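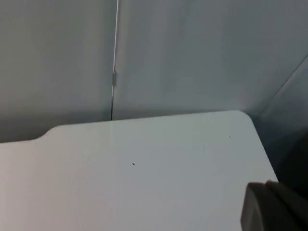 3.2 Small residues on cleared surfaces

The first part of the study dealt with objects left on a worktop after tidying: cups, paper, tools, packaging. This section deals with what is left when all of those have gone. We call these leftovers small residues, and we use the term for any separate mark or particle that can be picked out by eye on a surface that has otherwise been cleared. Stains and smears that cover an area were recorded under a different heading and are treated in Section 3.4.

Surfaces were inspected at two sites, the shared workrooms at Prellen and the teaching kitchen at Cliludlow. In all, 93 inspections were made, 60 of them at Prellen. Each inspection took place after the people using the room had said that they were finished with the surface. They had been asked to leave it "ready for the next person" and were given no further guidance. Cloths and a hand brush were kept in both rooms, and the use of either was left to them.

The inspector stood at the front edge of the surface and looked across it from left to right, then moved to one side and repeated the pass at a lower angle. The second pass was added in June, following a short trial in which pale crumbs on pale boards were often missed from the front. Dark particles gave less trouble. On a plain, matt, light grey top, even a very small dark speck stands out once the larger objects are gone, and most people shown such a surface pointed to the speck before they said anything about the rest of it.

Figure 3 is a case of this kind. The board is pale grey and almost even in tone, and there are two dark specks on it. The larger is slightly elongated and could be a crumb, a bit of debris or a small insect. The other is barely more than a pinpoint and lies towards the back, close to the rounded corner on the right. Under our scheme both are entered as residues of unknown type. We did not ask inspectors to decide what a particle was unless it could be lifted and looked at closely, as early attempts to name particles by eye alone led to a good deal of disagreement.

Small residues were found in 74 of the inspections. This is a high figure, and it should be read with the definition above in mind. Many of these surfaces would pass as clean in ordinary use, and a surface with one speck was counted in the same way as one with a scatter of crumbs. The number of residues on each surface was also noted, but we place less weight on it, as crumbs break up when they are wiped and one particle can easily become several.

Position was recorded by zone: front, middle, back and corners. Back corners were a recurring problem at both sites. People tended to wipe in an arc from where they stood, and the cloth often turned short of the far edge. Where a top had a step or a rounded notch in its outline, the wiping stroke often followed the straight part of the edge and left the rest – the users we spoke to had mostly not noticed that they did this. Residues in the middle of a surface were usually single particles. Several users suggested that these had dropped from the cloth itself, or from a sleeve, but we have no way of checking this from our records.

Eight inspections were repeated by a second person using the checklist drawn up by the Namton group. The two inspectors agreed on whether a residue was present in every case but one, a mottled worktop at Cliludlow on which a seed was taken for part of the pattern. Agreement on zone was weaker, mainly at the line between middle and back. The Kiều scale, which grades a surface by its overall look from a fixed distance, was tried on the same set and then dropped. It placed nearly all of them in the top grade and so could not separate a bare surface from one with a few specks on it.

The inspection sheets have no entry for lighting. Both rooms are lit from one side, and particles close to the brighter side may have been easier or harder to see depending on the colour of the top. We return to this in Section 5.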